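3. Work Surface and Placement Protocol

3.1 Surface covering

All placements in the Nunport set were recorded on a single table. The table top is covered in a brown sheet material that extends under the whole of the marked area. The covering was chosen for its matte finish and for its contrast with the small plastic objects described in Section 3.3. It was laid once, before the first session in February, and was not replaced during recording. Creases were pressed flat by hand where possible and otherwise left alone.

The covering takes pencil and marker well, and over time it picked up a number of marks unrelated to the protocol. These were not removed. Attempts to clean the sheet on a spare piece left a lighter patch that was more visible than the original mark, and a patch of this kind could be mistaken for an object boundary in the segmentation step (Section 4.2). Stray marks were therefore logged on the surface chart and excluded as placement targets. A target whose footprint touched a logged mark was redrawn.

3.2 Grid marking

The surface is divided into cells by strips of blue painter's tape. The nominal cell side is 125 mm, measured between tape centerlines at the time of marking. Two people laid the tape: one held the roll and pulled the strip to length, the other pressed it down against a straightedge. Long strips running the width of the table were laid first, followed by the strips running from front to back. No attempt was made to weave the strips at crossings, so one strip always lies over the other, and the upper strip tends to lift first.

Painter's tape was preferred to ink because it can be corrected, and to woven cloth tape because it is thin. Thickness matters with small objects. A brick resting half on a tape edge sits at a slight angle, and the angle changes the outline that the annotator traces. In early trials with cloth tape this tilt was visible to the naked eye. With painter's tape it was still present but fell within the spread between annotators on flat placements.

The main weakness of the tape is durability. Strips near the middle of the table receive the most contact, from objects being dragged, from the container being slid to a new position, and from hands brushing bits of torn tape away. Damage took three forms: lifting at the ends, waviness along a strip that had been pressed back down, and loss of a piece of the strip. The third form leaves short stubs that no longer join. The effect on the cell boundaries is considerable, as two or more neighboring cells may merge into one open region with only fragments to show where the division was.

We decided against re-taping between sessions. A fresh grid would have produced a second set of cell boundaries, offset from the first by an unknown amount, and all earlier placements would have needed a transform. The damaged grid, in contrast, keeps a single frame of reference throughout, provided that it is surveyed. A survey was made at the start of each of the 32 sessions. The surveyor measured the position of every intact crossing from two fixed corners of the table and entered the result on the surface chart. Crossings that could no longer be located were marked as lost, and their positions were interpolated from the nearest intact crossings on the same strip.

The Grillham procedure, which we followed for the first sessions, treats any cell with a broken side as unusable. Applied strictly, this rule would have removed most of the central part of the table, where the majority of natural placements fall. We relaxed it as follows. A cell was kept if at least two opposite corners could be measured directly. Where neither diagonal could be measured, the merged region was given its own label and treated as one large cell – the annotators found this easier to apply than a partial boundary. Selvanayagam charts, with one line per crossing, were used for the record in both cases.

3.3 Objects and container

The objects are studded toy building bricks from the Skimix set, which mixes several colors and lengths. Bricks were selected because the studs give a clear indication of orientation even when the brick lies on its side. Yaw was recorded as the direction of the long axis. For the short bricks, where the long axis is less distinct, the direction of the studs was recorded as well.

Bricks were placed singly within a cell and in any pose that was stable without support. Annotators were asked not to align bricks with the tape. Despite this, the early placements show a clear preference for poses parallel to a cell side, and from the third session onward the yaw was drawn from a printed list. The list gives a cell label, a color, and an angle. Angles were set by eye and then measured, so the measured value and not the listed value appears in the data.

The container is an open pink plastic bin. Its floor and sloping walls limit the area in which a brick can lie flat, and a brick that comes to rest against a wall is recorded as leaning. The bin has no assigned cell. It may straddle one or more tape lines, and its position was recorded by the two rim corners nearest the back of the table. Any crossing hidden by the bin was surveyed before the bin was set down.

In total, 143 placements were retained after screening. Placements were rejected when a brick touched another brick, when the bin had been moved between the survey and the recording, or when the outline of the brick could not be separated from a tape fragment of similar color. The last condition affected light blue bricks more than any others. On the open covering the light blue bricks were traced without difficulty, but next to a torn strip the boundary was ambiguous, and in such cases the two annotators often disagreed on which edge belonged to the brick.

3.4 Views used for the survey check

The surface chart was checked against images of the table. T. Huerta compared the charted crossings with those visible in each view, and P. Khondokar repeated the comparison without access to the first set of notes. Differences were resolved by returning to the table with a rule. Figure 3 shows three views of the table. Tape condition can be compared among them, although the visible extent of the table differs and not all crossings appear in every view.
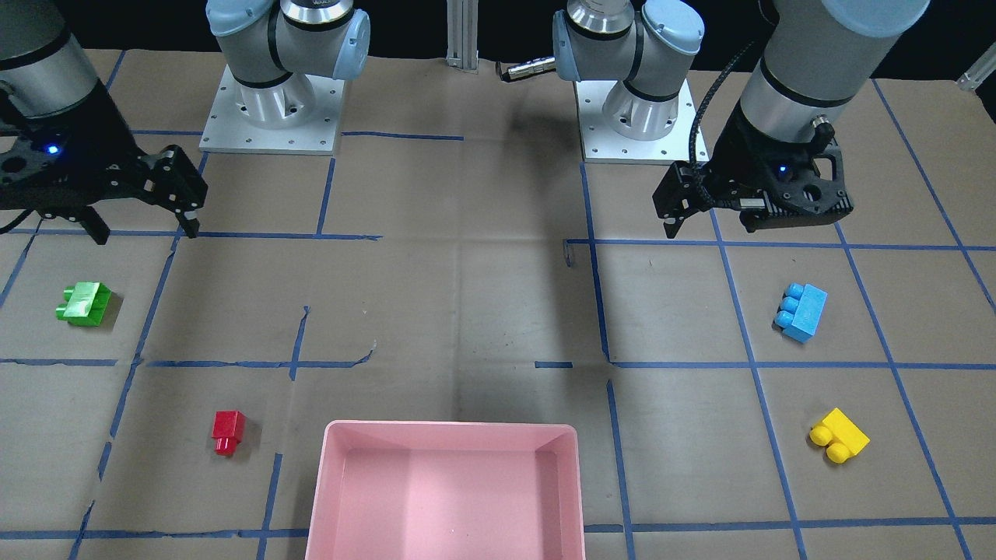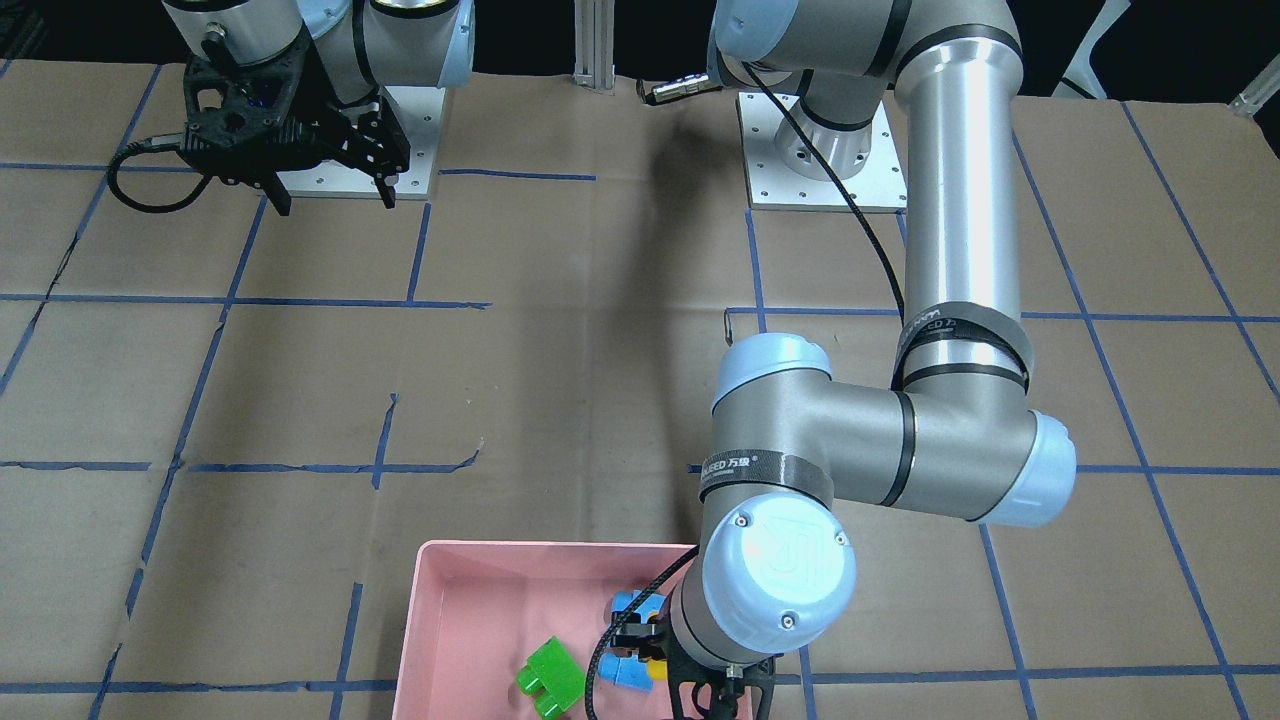
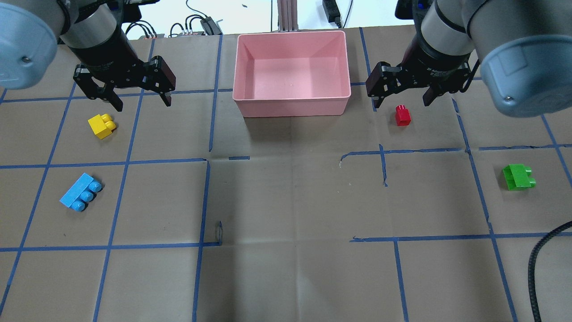 Figure 3. Views of the brown-covered work surface with its blue tape grid, showing uneven and broken strips. The pink container is visible in all three views, and toy bricks lie on the surface in the first and third.

Most disagreements between the two readings concerned short stubs. One reader tended to extend a stub in its own direction until it met the next strip, while the other took the stub only as evidence that a strip had once passed through that point. The two interpretations give the same crossing when the stub is straight. When the stub is bent they can differ by more than the width of the tape. We adopted the second interpretation for all bent stubs and the first for straight ones, and the chart was revised to match before the placement coordinates were computed.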